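旧电脑拆装练习班在Taltby开课，零件先放托板再进机箱

本站消息　2020年2月22日，由Anance维修社举办的旧台式电脑拆装练习班在Taltby社区工坊开课。这一期的内容是把一台旧台式机打开，认识里面的主要零件，练习拆下和装回处理器、内存条，并且学习怎样整理机箱里的电源线。课程一共安排8次，每次2小时，报名费是100元，材料由维修社准备。

负责这个班的是Faizal Wibisono。他在开课的时候对学员说，很多人家里都有一台不再使用的台式机，放在柜子里，丢掉可惜，修又不敢动手。他希望学员学完以后，至少可以自己打开侧板，知道哪一个是电源，哪一个是主板，哪一条线可以拔，哪一条线要先按住卡扣才能拔。

练习班的特点是使用一块灰色的托板。这块托板用3D打印制作，外形模仿主板，上面有放处理器的方形位置，也有放内存条的长槽。学员从机箱里取出零件以后，不直接放在桌面上，而是放进托板对应的位置。等到要装回去的时候，再从托板上拿。Wibisono介绍，以前的班没有托板，有学员把处理器反过来放在桌上，触点碰到了螺丝，结果不能再用。托板是由一个叫Liem的小型工作室设计的，前后改了几次，主要是修改处理器位置四周的边框，让手指比较容易夹住零件的两边。

关于处理器，讲义里有一段写得比较详细。打开固定架以前，先要把旁边的压杆轻轻向下压，再向外移开，然后慢慢抬起来。处理器只能拿边缘，金属盖的一面朝上，不可以用手摸下面。放回去时要对准缺口，不需要用力；如果感觉到有阻力，说明方向不对，应该拿起来重新看。内存条也是同样的道理，金色的触点不要用手碰，中间的缺口要和插槽对齐，两边均匀地往下按。

第一次课的时间比较多用在电源和线的部分。维修社要求每台机器先断开电源线，再按一次开机键，等待一会儿才开始动手。电源供应器的外壳不允许学员打开，这一条写在报名须知的第一页。学员只需要学会看电源上的标签，找到额定功率和认证标志，然后把内容抄在练习本上。有一位学员问，标签上的字太小，可不可以用手机放大来看，老师表示可以。

整理线束的时候，老师建议先观察线原来的走向，最好画一张简单的图，再剪扎带。旧机器里的线往往是按照机箱的形状弯好的，如果随便换一个方向，侧板可能盖不上，或者线会碰到风扇。新的扎带不要拉得太紧，剩下的尾巴用剪钳剪平，避免划伤手。

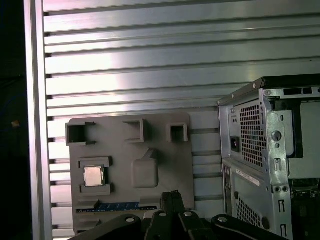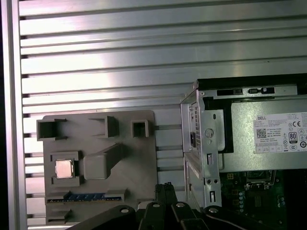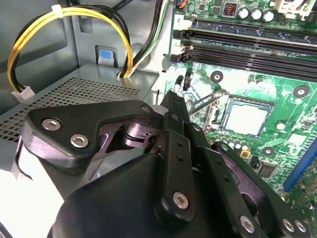
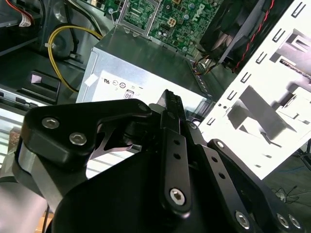
维修社表示，后面几次课将会继续讲解散热器的清洁、硅脂的涂法、硬盘的更换，以及开机以后怎样听提示音来判断问题。最后一次课，每位学员要独立完成一次拆装，由老师检查。通过检查的学员可以得到一张结业证明，也可以把维修社回收的一台旧机器带回家，但是需要自己负责安装系统。

用来练习的机器大部分是从附近的办公室回收的。维修社从去年10月开始收集，到现在登记的旧零件已经有1002件，其中包括内存条、硬盘、电源和各种螺丝包。每一件零件都贴上编号，记录来源和测试结果。不能再使用的零件不会放进练习箱，而是交给回收单位Zullerura处理。维修社提醒居民，捐赠电脑以前请先把自己的资料备份，并且删除干净；如果不知道怎样删除，可以在送来的时候告诉工作人员，硬盘会当面取出来还给本人。

这一期的名额已经满了，下一期的时间还没有确定。想参加的居民可以先到工坊的前台登记姓名和电话，有新的安排时维修社会按照登记的顺序通知。参加的人不需要有基础，但是未满十四岁的孩子要由家长陪同。上课时请穿长裤和不露脚趾的鞋，长头发请扎起来，手表和戒指请先取下来放好。工具由工坊提供，习惯用自己螺丝刀的学员也可以带来，进门时请在工具表上写清楚，离开时再核对一次。

工坊的停车位不多，维修社建议居民乘公共汽车前来。需要搬运旧机器的居民可以把车暂时停在后门，卸完以后请移开。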